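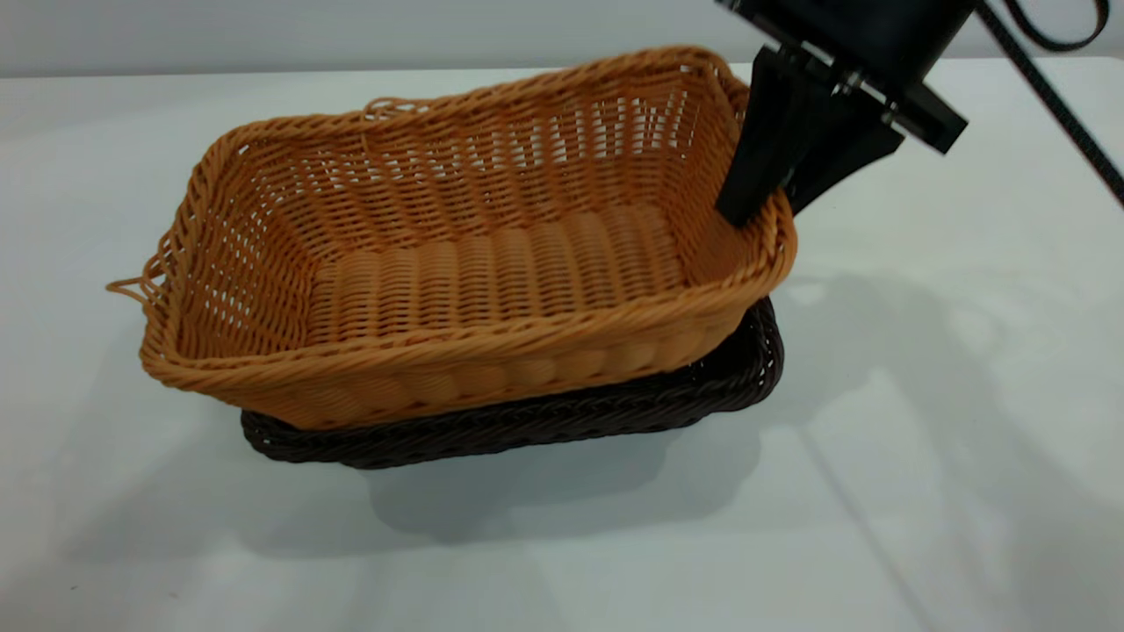

My project for the materials and making course was about baskets, and more exactly about why some baskets stack and some don't. I got the idea at the Rothe bakery, where I help out before classes, because half my morning there goes into pulling bread baskets apart. Two baskets can look like the same shape and still refuse to sit inside each other. The tan one on top of the dark brown one is a good case - it sits tilted, with its left end lower and the right end up, and it rests unevenly inside the other one's rim. I wanted to know if that comes from the size, the weave or the rim, and whether a person could fix it at home without buying a whole new set.

My project partner was Ida Hinrichs, who is a lot more patient than I am and did most of the measuring. Our supervisor was Frauke Ruppert. She told us in March to pick one question and stay with it, and we mostly did (there was a week when I got really into the history of willow farming, but that's all gone from this version).

How we worked

We borrowed baskets from everybody we could. My aunt Edeltraud Nolte gave us a bunch from her pantry, the bakery lent us a few of the older ones, and the rest came from the Clallen thrift store down the street from campus. We stuck to rectangular baskets with a braided rim. Round ones nest at any angle you like, so they would have made a mess of the comparison.

Every basket got measured at the rim and at the base, long side and short side. Then we tried each one inside each of the others, first the normal way and then turned end for end. In total we did 291 tries, and by the last page of the notebook my handwriting is pretty much unreadable. For each try we wrote down if the top basket sat level, sat crooked or didn't go in at all. "Crooked" meant that one end was higher than the other when we put a ruler across the rim. We argued about the borderline ones, and Ida usually won.

What we found

I was sure the weave was going to matter most. It didn't! A tight over-under wall and a loose open wall behaved almost the same as long as the basket kept its shape. The rim was the big thing. A thick braid adds width all the way around the top, and it adds it exactly where the upper basket has to pass. Of all our tries, only 39 ended with the top basket sitting level, and most of those were with thinner rims or with walls that clearly lean outward. 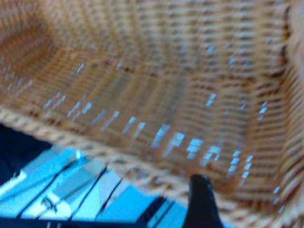
The second thing was the walls. If they go straight up, the base of the top basket is nearly as wide as the opening it's supposed to drop into, so it catches on one side and stays there. Pushing harder just bends the lower basket. We got better results with baskets whose end walls slope, even when the slope was so small that I couldn't see it without the ruler.

Turning a basket end for end helped more than I expected. Handmade ones are never quite even, and a corner that sticks one way around can slide right in the other way. Edeltraud has been doing this for years, by the way, and was not impressed that we needed a project to find it out.

Loose ends of strand were a smaller problem. We tried tucking them back into the braid on 3 of the baskets, and it made handling nicer but changed nothing about how level they sat.

Problems and what I'd do differently

We should have labeled everything on the first day. Two of the thrift store baskets were so alike that we mixed them up and had to redo a whole afternoon. I'd also want a proper way to record the slope of a wall. We used a cardboard triangle that Maarten Martens cut for us, and it got softer every time somebody leaned on it.

I'd have liked to test what happens under weight, too. An empty basket that sits crooked may settle once there's 70 rolls in it, or it may crush the rim underneath, and I don't have an answer for that. Ida wants to take it on next term - I said I'd lend her the notebook if she can read it.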